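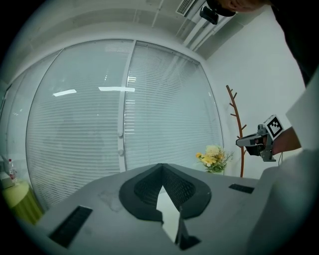 Flowers Belong in the Office

3/4/22
Reading time: 4 minutes
Print | E-mail

Most office budgets have a line for coffee and no line for flowers. I think that is a mistake, and a cheap one to fix.

I have worked in rented offices in Clotdale for a long time, and they are nearly all the same room. White ceiling, long lights, an air vent, a wall of glass with white blinds on it. The glass was supposed to make everybody feel less boxed in. Then the blinds went up because people didn't like being watched at their desks, and now we have walls again, only noisier ones. A room like that does its job, but it gives you nothing to look at.

The usual answer is to call in a decorator. Our landlord, Manninen, did this in December and got a quote for a "refreshed common area" that ran to 32 pages. It had wall panels, a new carpet and a sofa shaped like a bean. The figure for the panels alone was $798, before labor. I read the whole thing and did not find one item in it that was alive.

My own proposal is shorter. Put flowers along the foot of the glass. Put a cloth on the table. Choose one odd wooden or metal thing with a shape to it, a branch or something like it, and stand it or hang it against the white wall. Then stop.

The floor by the glass is the best spot in the building for this. It is wasted space. You can't put a desk there without blocking the blinds, and a filing cabinet looks terrible. A bunch of yellow flowers does fine. Yellow also holds up under ceiling lights, which turn most reds brown and make purple look gray.

I would spend the money on the tablecloth second. A bare round table in a shared room collects cups and old mail. Put a yellow-green cloth on it and people start to treat it as a place where somebody might sit down. I have seen this work in two offices and fail in one, and in the one where it failed the cloth was white and had a coffee ring on it by noon.

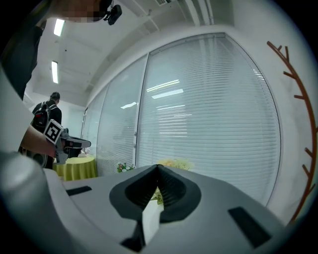
Virkolano wrote to me after an earlier version of this ran in the tenants' newsletter, and said that flowers in a workplace are a chore passed off as a gift - somebody has to change the water, somebody has to throw them out, and it is always the same somebody. Fair point. My answer is to write the job down and rotate it like the dishwasher. If an office can't manage that, it should buy artificial ones and dust them. I used to be a snob about artificial flowers. From across a room I can't tell, and I doubt most visitors can.

As for cost, a bunch at Fovach is $30 if you let them arrange it and a good deal less if you don't. Don't. A loose bunch in a plain pot suits an office better than anything with a ribbon. Even if you bought one every other week you would stay under $1000 for the year, and you could skip the weeks when the place is closed.

I'd leave the ceiling alone. People complain about pipes and vents, but covering them costs a fortune and lowers the room. Put the color down low and leave the pipes for the plumber.

Print | E-mail

Contact | Copyright 2022 | Back to top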